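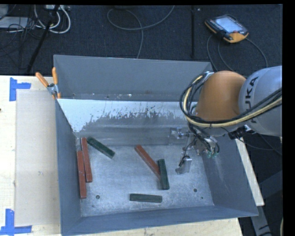 Clundia Opens Tramum, a Teaching Kit for Robot Arms, to Outside Labs

Clundia today released Tramum, a set of tools for showing an industrial arm how to do a job by moving it through the job yourself. The company concedes that people have been teaching each other this way for a while.

The first task in the release is block picking. A person steers the arm by remote control, reaches into a metal bin, takes hold of a long block and sets it down outside. The arm's joint positions and gripper commands are saved as a demonstration. Then the person does it again. The library ships with 222 demonstrations, recorded by two operators who have asked to be put on something else.

Blocks lying flat in the open are quick work. Blocks leaning on a wall, or on each other, account for most of the bad language on the audio track, which has been left out of the download.

After training on the full set, the arm cleared 78 percent of test bins without help. The remainder are included too, with notes.

Operators can use either of two input methods: hand guiding, or Cassim, the company's desktop controller. Hand guiding is easier to learn and harder on the shoulders.

Tramum is free for teaching and research. A paid version, Hisivness, adds support and a longer manual, and is expected in May.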